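Flutik Practice Board review: all the fiddly bits of a PC, on one grey plate

I have wanted something like this for years. Anyone who has ever shown a beginner how to put a computer together knows the moment when the memory has to go in, and the beginner pushes like they're closing a sock drawer, stops halfway because of the creak, and looks up in horror. Up to now the only way to get past that moment was on a real board, with real slots and a real chance of wrecking something.

The Flutik Practice Board from Fakadau is a dummy motherboard plate you can fill and empty as often as you like. I've had mine since December, and I've used it together with a proper green motherboard sitting in an open case, so that whatever got learned on the plate could be tried on the real thing straight after. I love it. I also have some grumbles, and I'll get to them. 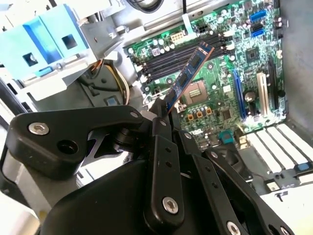 Srour
Posted 26 May 2019 in Reviews, Workbench
Filed under: PC building, teaching kits, memory, storage

First, what you get for your $90. There's the plate itself, flat and grey, with the holders moulded into it: slotted ones for a 3.5-inch hard drive, a pair of raised brackets for the processor, and two long memory slots running side by side. There's also a bag of mounting screws and a folded instruction sheet. No computer parts come with it at all. You bring your own drive, your own memory, your own dead processor. That put me off for all of ten minutes, until I opened the drawer where I keep that sort of thing and remembered I have enough old parts to fill several of these.

If you don't have a drawer like mine, Flasow sells a bundle with the plate and a grab bag of used parts. I haven't tried it, so I can't say what turns up in the bag.

Setting up was quick. The sheet suggests laying the plate flat on a table for the first few goes, and that's good advice for kids especially. After that I'd fix it to something solid. A plate that skates away from you teaches bad habits, and half the trick with memory is learning how hard you can press when nothing is moving around underneath.

Now the memory slots, the reason I bought it. Real slots vary a lot. Some have a latch at both ends, some only at one, some latches are stiff as old gate bolts and others flop open if you breathe on them. The ones on the Flutik have blocks at both ends and they sit on the firm side of average. I like that. You line up the notch, get the module square over the channel, press one end, then the other, and you feel it go home. The feeling is close enough to the real board that people who practised on the plate first were noticeably calmer when they moved over. One of my regulars did the plate until she was bored silly, then went to the green board with a blue module and never even slowed down.

Do go on to the real board, though. The plate is roomy and the real one is crowded. You've got the power connectors nearby, capacitors everywhere, cables wandering through, and the walls of the case to reach past. Getting a module over the slots at the right angle with all of that in the way is a skill of its own, and the plate can't teach it. I keep the real board's processor socket empty and tell everybody the same thing before they start: the gold area in the middle is not for fingers, tools, elbows or curiosity.

The drive holders were the nice surprise. I expected a token effort and got something I use more than any other part of the plate. The drive goes in with its caddy on, so you get to practise the whole business: drive into caddy, caddy into holder, and back out again. My caddy is a bright blue one off an old office machine and it fits well, with a little bit of wiggle. A bare drive fits too, but a bit more loosely. Fakadau claims the holders are good for 1000 insertions. I have no plans to keep a tally, but after several months of being yanked at by all ages they still grip the way they did on day one.
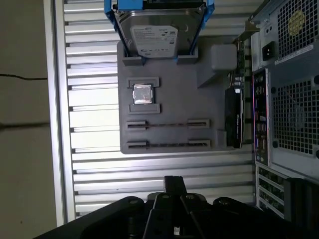

Where the plate really comes into its own is as a stand-in for the inside of a case. You can put a working computer beside it and go back and forth - look at how something sits in the real one, try it on the plate, look again. I have found that people ask much better questions this way. They stop asking "is this right?" and start asking why the graphics card lies where it lies, or why the power supply has its own fan. With a sealed-up machine and a diagram, I never got that.

The processor area is the part I have the most mixed feelings about. It's a pair of raised brackets and the chip sits between them. It's great for learning to hold a processor by its edges and to set it down gently, flat, without dragging it. It's no use whatsoever for learning the lever and the load plate, and if you've ever watched somebody lower a retention lever for the first time you'll know that is where the sweat is. I would happily have paid another twenty dollars for a working lever. As it is, I teach the handling on the plate and then show the lever on a scrap board.

A few other grumbles while I'm at it:

The instruction sheet is poor. The drawings are tiny, and the one for the drive is printed upside down compared to the others. Print the larger version from the Fakadau site and throw the paper one in the recycling.

The grey is very grey. The latches are so close in colour to the plate that in poor light it's hard to see what's what. I thought about putting a dab of paint on the latch blocks and may still do it. For now a good desk lamp fixes it.

There is nowhere to practise cables. No power connector, no data connector, nothing to plug a front panel lead into. I understand that a moulded plate can only do so much, but a row of dummy headers would have been lovely, and anyone who has squinted at front panel pins with a flashlight between their teeth will agree.

The part number matters. Mine is the 1371, with the drive holders. There is a smaller and cheaper version without them and the boxes look nearly the same. Check before you pay! I very nearly picked up the wrong one.

On the plus side again, it's light. Mine comes in at 400 grams on the kitchen scale with nothing fitted, so it goes into a backpack without any thought. It wipes clean with a damp cloth. And it survived a fall from the table onto a concrete floor with one scuffed corner to show for it, though the memory module that was in it at the time did pop out and slide under a cabinet.

Who should get one? If you are building one computer for yourself and have steady hands, skip it. Watch a video, take your time, you'll be fine. If you teach, run a repair night, have kids who take things apart, or simply get nervous around expensive parts, I think it is money well spent. I'd also suggest it to anyone who is coming back to building after a long break. I'd been at this for ages and still found that I'd been seating modules a bit crooked, one end well ahead of the other, and getting away with it.

Some tips from my own table, for those who do buy one. Use memory you truly don't care about, as the gold contacts will get scratched with this much handling. Write PRACTICE on every part in marker, or sooner or later one of them ends up back in a working machine and you lose an evening to it (ask me how I know). Start with the drive and leave the memory until second, because the drive is big and friendly and goes in with a satisfying shove. And let people take things out as often as they put them in. Releasing a latch without pinging the module across the room takes practice as well.

Score: four and a half out of five. The missing half is for the lever.

Flutik Practice Board, part 1371, made by Fakadau. Bought with my own money.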